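Slippers by the Door: Azlan Tjoa on Giving Every Pair a Place

Interview

Azlan Tjoa has spent most of his working life thinking about the first six feet inside a front door. He designs shoe storage for Pillai, a small furniture company, and before that he built closets for a contractor who did apartment conversions. His current project is a tabletop shoe shelf called the Ollach, meant for people who have a bench or a low cabinet in the entry and nothing to keep shoes in order on it.

I met him in November at the workshop, where there was coffee and a long argument going on in the next room about hinges. We talked for most of the afternoon.

I started by asking why he had picked something as plain as shoes.

"Because everybody has them and they all put them in the same bad spot," he said. "You come in, you take them off, you leave them where your feet were. In my parents' apartment there were seven of us, and you had to step over the pile to get to the kitchen. My mother moved that pile against the wall every evening. I thought that was just part of having a house."

His first attempts were closed cabinets. He made four of them and sold three. The fourth is in his own hallway and holds light bulbs, dog leashes and a bag of birdseed.

"A door on a shoe cabinet is one more thing to do when your hands are full," he said. "People would use it for a week. Then the shoes were on the floor in front of the cabinet, so you couldn't open it anymore."

The Ollach is open on all sides and low enough that an adult can look down on it and see every pair. Tjoa said the size came out of a long period of measuring other people's shoes. He visited 28 households, most of them friends of friends, and wrote down what was by the door when he got there. He asked them not to clean up first. The total was 293 pairs.

"That number is only what was out," he said. "I didn't open any closets. One family of four had 24 pairs in the entry, and they told me they weren't shoe people."

What surprised him in the notes was how much of it was house footwear. Slippers, slides and clogs made up 56 of the pairs, and almost none of the racks he had seen in stores were any good for them. A wire rack lets a soft sole sag through. A slanted rack lets a slide slip off the front. The thick-soled foam kind take up more height than a dress shoe and don't nest together at all.

"I'd been designing for sneakers," Tjoa said. "Then I went home and looked down, and I was wearing slides."

So he bought slides in several sizes and colors and started using them for tests. The pink ones get the most use, he said, because they show up well against wood and he can see from across the room which way they are pointing.
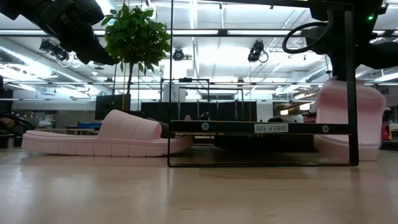
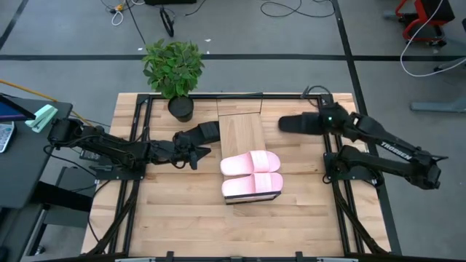 Pink slides on the light wood tabletop.

6 min read

I asked whether it matters which way a shoe points.

"It matters more than I wanted it to," he said. "If the toes point out, you have to turn around to put them on. If the heels point out, you step in and go. In some homes it's manners. You turn the guest's shoes around so they can leave easily. I grew up with that. My colleague Njål grew up with boots in a heap in a mudroom, so we had to talk it through."

Njål Kvam, who handles the woodwork at Pillai, joined us partway through the afternoon and stayed standing. I asked him for his side of it.

"You want them side by side," Kvam said. "Same direction, touching or nearly. I don't care which direction. If one is here and the other is over there, you haven't put them away. You have just moved them."

The two of them disagreed for a while about surfaces. Kvam likes bare wood with an oil finish, which marks easily and can be sanded back. Tjoa wanted something harder. A wet sole left overnight on oiled wood leaves a ring, and he knew customers would write in about it. They tried a sealer called Zokton for one batch and went back to an ordinary varnish after the Zokton turned yellow near a window.

"It was a nice yellow," Kvam said.

"It was not the color in the catalog," Tjoa said.

Thick foam soles brought their own trouble. They grip. A leather shoe can be pushed back along a shelf with one finger, but a foam slide catches and folds, or the strap tips forward and the whole thing turns sideways. Tjoa's advice is to lift them. Pick up both by the straps, one hand, and set them down together.

"You'd think that doesn't need saying," he said. "But watch someone put shoes on a shelf. They push with the foot. I do it too. So the shelf has to be fine with being kicked a little."

That led to the question of weight. The early Ollach was light enough to ship cheaply, and it slid backward every time somebody nudged a shoe onto it. They added a heavier base piece and small rubber feet. Tjoa said the shipping cost went up and the complaints stopped, and he would take that trade again.

I asked what he tells people who don't plan to buy anything.

"Start with how many pairs you wear in a week," he said. "Not own. Wear. Mine is three. Those get the good place near the door. The rest can live in the bedroom or in a box. If you try to keep all of them by the door, you will lose."

He also suggests leaving one space open. A shelf that is full on the day you set it up has no place for a visitor, or for the boots when it rains. In his own entry the open space is at the left end, and his daughter's soccer cleats keep showing up in it. He takes them back to the garage.

Slides and slippers he treats separately. They are the pair you change into, so they need to be where the other pair comes off. He keeps his on the top level, where he can get at them without bending down.

"My father is 81 and he can't reach the floor," Tjoa said. "He was using a broom handle to drag his slippers over. When I put them on a bench at knee height, he could sit next to them and put them on like a normal person. That did more for me than any of the measuring."

Cleaning came up too. He rinses foam slides in the sink with dish soap, uses an old toothbrush in the grooves of the soles, and stands them on their sides to dry. He does not recommend the dryer. Kvam said he had used the dryer once, and that they came out the right size for a child.

A wider version is in the works for a store called Trinari, which wants it to hold two adult pairs side by side with room left over for a dish for keys. Tjoa is not sure about the dish. He thinks keys belong on a hook. Trinari has asked twice, though, and he has a drawing of it on his desk that he showed me and then turned face down.

Before I left I asked to see the shoes by the workshop's own front door. There were nine or ten, not all of them in pairs, on a flattened cardboard box. Kvam said the box had been there since they moved in. Tjoa found his left boot behind the umbrella stand and walked me out to the car.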